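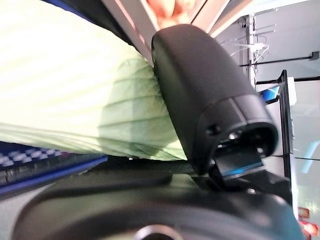
A black finger pressed into striped green fabric, seen from the wrist.

Home | Newsletter | Workshop notes | Contact

Soft goods and the new finger: not convinced yet

The Fetora finger has been sold to us as the answer to anything that squashes. Sanne Leemans fitted it to the Penry arm in September, and we have now put it through the same soft goods run as our old pair, the ones everybody at Prallesdale calls Linda.

On a first look the numbers flatter it. Out of 25 lifts the Fetora held on 20 times, against over half for Linda. I would be more impressed if we hadn't changed the wrist camera in the same week. Wichai Hemmin did the Linda runs with the old camera and a slower approach speed, so we have compared two set-ups and put the result down to one part.

My other doubt is the shape. The finger is wide at the bottom, and from the wrist it hides a fair piece of whatever is behind it. With cloth bulging up on one side as well, there isn't much left for the software to go on. Sanne says it copes. It coped on 20 lifts — I'd like to know what it thought it was doing on the others, and the logs don't say.

Nor do I trust "held on" as a score. Two of the good lifts had the cloth by a single fold, and a gentle tug would have had it out. The supplier's sheet counts that as a grip. I wouldn't.

Wichai will repeat the Linda runs with the new camera and matching speed, 25 lifts again, same cloth. Until then please don't order more Fetora fingers on the strength of this. We have 7 spare screws and no spare finger, so go easy on the one we've got.

Related items
Cable routing on the Penry arm
Which wrist camera? A grumble
Linda's pads, replaced again

Prallesdale Workshop Newsletter, 13 Nov 2022 | Contact the editor | Back to top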